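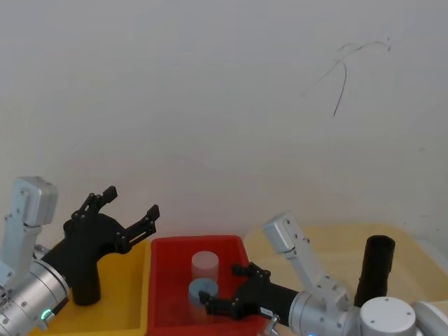 # Plastic storage bin

A **plastic storage bin** is an open or lidded container, usually molded in one piece, used to hold parts, groceries, toys, paper, tools, laundry. Also called a tote, tub or bin box depending on region and trade. Sizes run from desk trays to wheeled tubs that need two people to lift.

## Terms

*Bin* is the general word. *Tote* mostly means a bin with handles, made for carrying. *Tub* suggests something deeper, often round. Catalogs mix all three freely, and the same product may be listed under each.

## History

Wooden boxes and pressed steel trays came first. Steel lasted but was heavy, rusted at the corners and was loud. Plastic versions spread through workshops and warehouses once injection molding got cheap enough for large shapes.

The maker Omska sold an early line of nesting bins for hardware stores, in one depth only. A later line from Brumine added a rolled rim, which made the walls stiffer without adding much wieght. Rolled rims are now common on cheap household bins too.

## Materials

- **Polypropylene.** Light, takes repeated bending, goes brittle in hard cold unless modified.
- **High-density polyethylene.** Tougher in the cold, a bit waxy to the touch. Hard to glue or label.
- **Polystyrene.** Clear and cheap. Cracks when dropped.

Recycled content varies. Mixed recycled stock tends to come out dark, so bright colors usually mean new resin or well sorted scrap.

## Shape

Walls normally slope outward toward the top. This draft lets the part leave the mold and lets empty bins nest. The cost is floor space: a steep-sided bin holds more for the same footprint but nests badly. Stack-and-nest types get around it by turning the bin end for end, one way stacks, the other way nests.

Rims do several jobs. Stiffening, a grip, somewhere for a lid to snap.

## Color

Red, yellow, blue and natural or cream are long-running stock colors. No universal code. Each site makes its own, and red for rejects in one plant may be red for urgent orders in the next. Pale bins show dirt sooner, useful in food work. Deep pigments can fade outdoors, reds especialy.

The warehouse at Prevadance dropped color as its only marker in October after repeated mix-ups between similar yellows, and moved to color plus a printed number. It has 768 shelf positions and more than 25 product groups, too many for color alone.

## Load and testing

Rated load is for an even load on a flat surface. Point loads and hot storage lower it. Menon, a supplier of shop fittings, rates its medium bin at 55 pounds and allows stacks of 5 when full. Other makers give no stacking figure at all.

Common failures: split corners, cracked rims, floors that bow and rock.

## Care

Warm water and mild soap. Solvents can haze or soften some plastics. Adhesive labels come off easier with gentle heat, card holders avoid the problem.

## See also

- Crate
- Injection molding
- Shelving

*Last revised June 2021. Section on lids still to be written.*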